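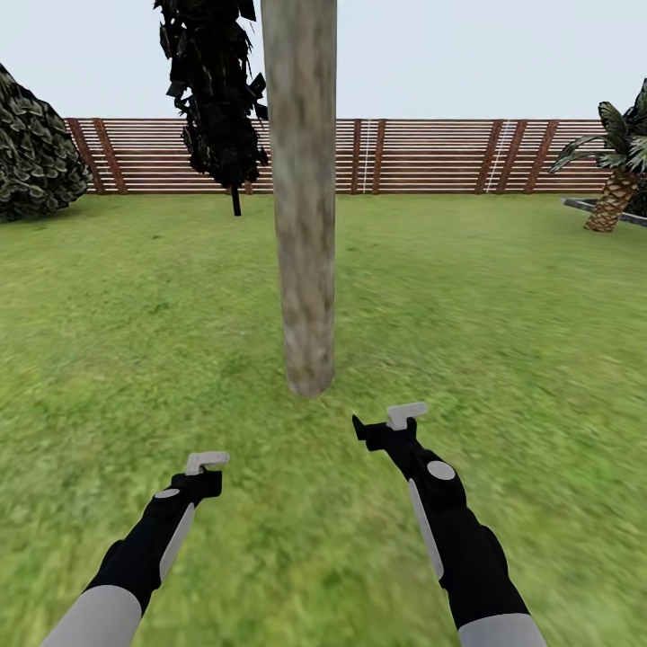
4. Setting up the Zasto hose timer for a lawn

Last updated December 2, 2020

By now you should have the batteries in and the display awake (if not, go back to section 3, it only takes a minute). This part covers getting the timer onto the faucet, getting the sprinkler where it belongs, and putting in a watering schedule that you won't be fiddling with all summer. I wrote it after setting up my own at the house in Gidholm, and I've gone through it again since with the newer version of the timer, so the menu names should match what you see on yours.

What you need

The Zasto timer with its rubber washer
A garden hose, up to 100 feet long
A sprinkler (I use a Coşkun oscillating one, any kind with a standard fitting will do)
The Oltine brass adapter, if your faucet is an older type
Plumber's tape
A few empty tuna cans, all the same size
A ruler

You don't need a wrench. I know it's tempting! The collar on the timer is plastic and I cracked my first one by being too enthusiastic with pliers.

4.1 Mounting the timer

1. Turn the faucet off all the way and unscrew whatever is on there now.

2. Run the water for a few seconds into a bucket. Old faucets spit out grit, and you want that in the bucket and not in the timer.

3. Push the rubber washer into the collar. It should sit flat all the way around. Mine likes to fold over on one side, so I wet it first and press it down with a thumb.

4. If you're using the Oltine adapter, wrap the faucet threads with plumber's tape, clockwise as you look at the end, and screw the adapter on by hand. The tape goes on the faucet only. Leave the timer's own threads bare.

5. Hold the timer level with the display facing you and spin the collar until it stops. Then give it another small nudge, and quit there.

6. Screw the hose onto the bottom outlet.

7. Open the faucet slowly. The timer stays shut until you tell it otherwise, so nothing should come out of the hose yet. Look at the collar. A drip means the washer is crooked or missing.

Note: The faucet has to stay open for the schedule to work. It feels wrong to walk off and leave it on, and I went back to check on mine all evening the first time, but that's how these are meant to run.

Caution: Don't hang a full hose reel off the timer. The weight pulls on the outlet, and the plastic around the thread will give out sooner or later. Let the hose lie on the ground, or put the reel on its own bracket and run a short piece between them.

4.2 Placing the sprinkler

This is the bit people rush, me included. A timer can only water what the sprinkler reaches, and a sprinkler in the wrong spot will give you a lovely wet driveway and a brown stripe down the side of the lawn.

1. Put the sprinkler roughly in the middle of the area you want to cover. For a patch of up to 300 square feet, one position is usually enough. Anything bigger, plan on moving it, or on adding a splitter (see section 6).

2. Press the MANUAL button on the timer and hold it until the drop symbol shows up. Water starts a moment later.

3. Walk the edge of the spray. You'll get wet, so do this on a warm day if you can.

4. Adjust the reach with the tabs on the sprinkler. On the Coşkun they slide along the side and click, and it's easier to do with the water off.

5. Press MANUAL again to stop.

Trees and posts need some thought. Anything tall and solid blocks the spray and leaves a dry patch on its far side, and no amount of extra minutes will fix that. I move the sprinkler halfway through the week so the dry side gets its turn. Keep the spray off tree bark too, if you can manage it, and definitely off wooden fences.

Slopes are their own headache. Put the sprinkler toward the top and let gravity help you out. If water starts running down to the sidewalk before the time is up, split the run in two with a rest between – the menu calls this SOAK, and it's under the same screen as duration.

Note: Long hoses lose pressure. With nearly 100 feet of mine stretched out to the back, the sprinkler reaches noticeably less than it does close to the house. Check the spray with the hose you're really going to use, laid out the way it's going to lie.

4.3 Measuring how much water you're putting down

The timer counts minutes. Your grass cares about depth of water, so you have to work out how the two go together at your house. Tuna cans are the best thing for it, because they're wide and low and don't blow over.

1. Set the cans out across the lawn, some near the sprinkler and some near the edge.

2. Start a manual run and let it go for half an hour.

3. Stop the water and stick the ruler in each can. Write the depths down.

4. Work out the average. Double it, and you know how much you get in an hour.

If the cans near the edge are almost empty and the ones in the middle are brimming, go back to 4.2 and play with the position some more. A bit uneven is fine. Mine has always been a bit uneven and the lawn looks good. 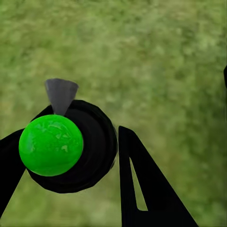
How much water does a lawn need in a week?

Most lawns do well on about an inch of water a week, including rain. In hot, dry spells you may need a little more, and in cool or cloudy weather you can cut back. Two deep waterings are better for the roots than a light sprinkle every day.

4.4 Entering the schedule

1. Press MENU until START TIME blinks. Use the arrows to pick a time. Early morning is best, before the sun gets going and while the neighbors aren't all in the shower.

2. Press OK. DURATION blinks next. Put in the minutes you worked out with the cans, divided by the number of waterings you want in a week.

3. Press OK again for DAYS. Choose the days one by one, or pick EVERY and a number. The number goes up to 7, and 7 means once a week. (I had it backwards for a while and thought it meant seven times. The lawn was fairly soggy.)

4. Press OK one last time. The display shows the next start. If it shows dashes, the clock hasn't been set, so go back to section 3.

5. Press and hold OK to lock the buttons. A small key appears in the corner.

To skip a watering because of rain, press RAIN once for each day you want to wait. The schedule picks up again by itself afterwards.

Caution: Check your local watering rules before you settle on days. Plenty of towns restrict lawn watering in July, and the timer has no idea about that.

4.5 If it won't start

Go through these in order before you pull everything apart.

The faucet is closed. This one gets me every spring.

RAIN is still on. Look for the umbrella on the display and press RAIN until it goes away.

The batteries are low. The display can look perfectly healthy while the valve doesn't have enough power to open. Swap both batteries at the same time.

The filter is clogged. Unscrew the timer, lift out the little mesh disc behind the washer and rinse it under the kitchen tap. An old toothbrush helps.

The valve is stuck. Enter the service menu by holding MENU and RAIN together, key in 921 with the arrows and press OK. You'll hear it click open and shut a few times. Do this with the faucet off.

If it still won't run after that, do a full reset as described in section 8. You'll lose the schedule, so write down your start time, duration and days first – I keep mine in pencil on the inside of the battery cover.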